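Wadcombe Tabletop Faults: Data Card

Summary

Wadcombe Tabletop Faults contains 182 episodes recorded on a single 3D-printed arm at the Unness manipulation laboratory. In five of them the run ended in a fault. The remaining episodes are ordinary runs of the same task and are supplied for comparison. The release is intended for work on fault detection and on safe stopping of low-cost arms. It is not intended as a demonstration set for training a policy.

The data card is maintained by Sharada Kurian. The fault review was written by Anežka Hubáček and is distributed with the release as fault_review.txt.

Task and Workspace

The arm is clamped to a table covered with a white sheet. The operator directs it to move small colored balls between glass bowls and a weekly pill organizer with green and blue lids. The small circuit board at the gripper is connected by a long cable that leaves the arm and runs over the edge of the table. The route of this cable was not fixed at the start of collection and is the main subject of the fault review.

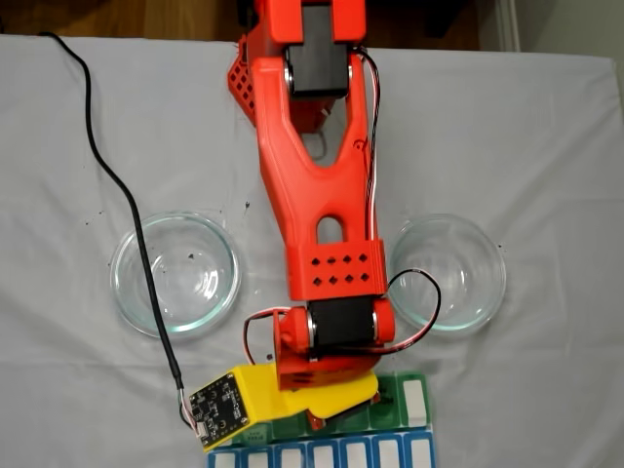

Does a fault label mean that the arm was damaged?

The label records only that the run was stopped before the task was finished. Damage, where there was any, is entered separately in the damage field.

Fault Description

The most serious fault type is listed as cable_drag. When the arm reached toward the far side of the workspace, slack in the gripper cable was taken up and the cable pulled against the wrist. The wrist servo then worked against this load until its current limit was reached. The controller, a Grova unit running the laboratory's own firmware, released torque on all joints at once. With no holding torque, the upper arm dropped toward the table.

Two episodes carry the cable_drag label. In one of them the gripper struck the rim of a bowl. No person was within reach of the arm and no glass was broken. The wrist bracket was inspected afterward and replaced.

Two further episodes are labeled comm_loss. In these the controller stopped receiving position readings from the gripper servo and held its last command. The last fault episode is labeled operator_stop. The operator cut power after the gripper closed on the organizer and began to lift it.
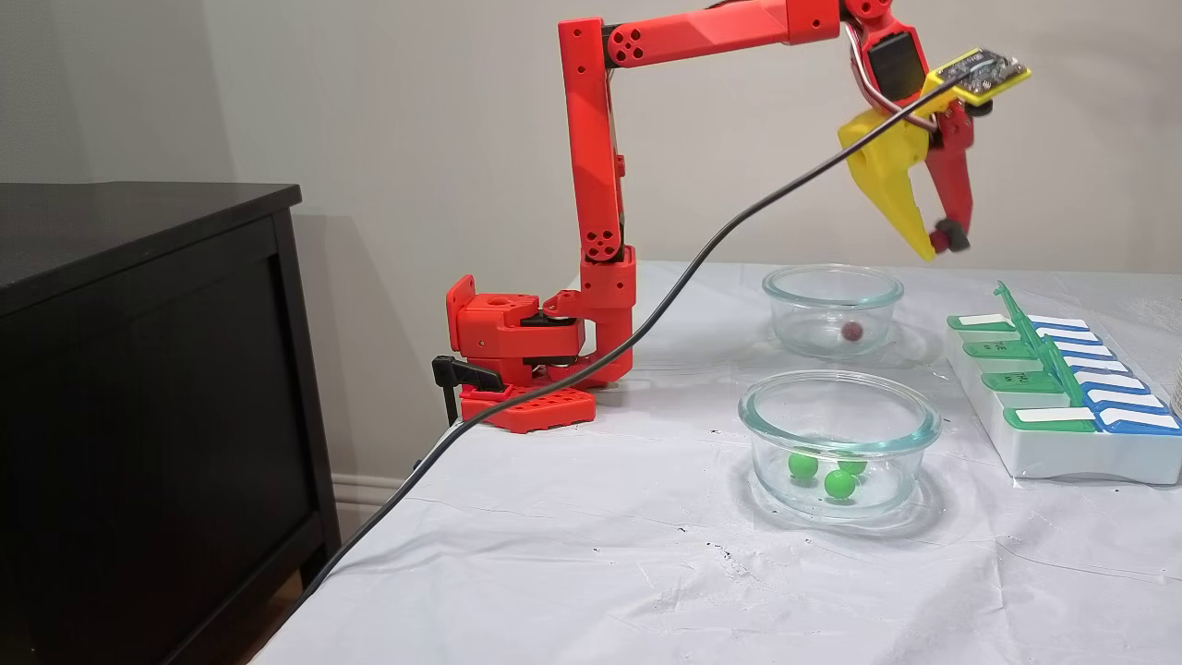 Which episodes should be used to train a fault detector?

All episodes in the train folder may be used. The test folder holds one cable_drag episode and one comm_loss episode, and these should be kept out of training and tuning.

Corrective Measures

The following changes were made after the review and apply to every episode recorded from March onward.

The controller now lowers the arm at limited speed when a current limit is reached. Torque is released only after the arm has come to rest.

A position reading older than the permitted delay now causes a stop. Previously the last command was held without limit.

The operator checks the full reach of the arm by hand, with power off, before each session. The cable must remain slack at every point of the sweep.

Hands are to be kept clear of the bowls and the organizer whenever the servos are powered. Balls are reset only after the power switch has been turned off.

Episodes recorded before these changes are marked pre_march in the metadata. The two groups should not be pooled when measuring stop times.
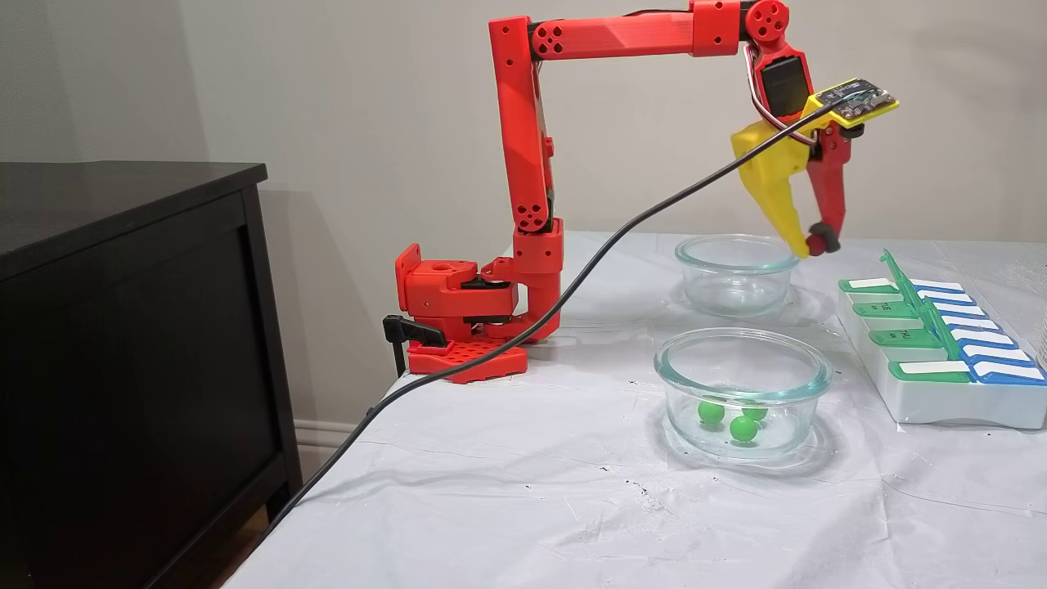 File Contents

Each episode folder holds the video, a table of joint positions and servo currents, and a short text note from the operator. Fault episodes also hold an events file giving the time of first abnormal current, the time of the stop, and the label assigned in review.

Known Limitations

All faults come from one arm, and the labels may not carry over to other hardware. Servo current is sampled more slowly than joint position, so short peaks may be missing. Operator notes were written at the end of a session and in places disagree with the events file. Where they disagree, the events file should be followed.

Access and Corrections

The release is held in the Varghese archive and may be used for research with attribution to the Unness laboratory. Reports of labeling errors should be sent to Sharada Kurian and should state the episode folder and the time within the video.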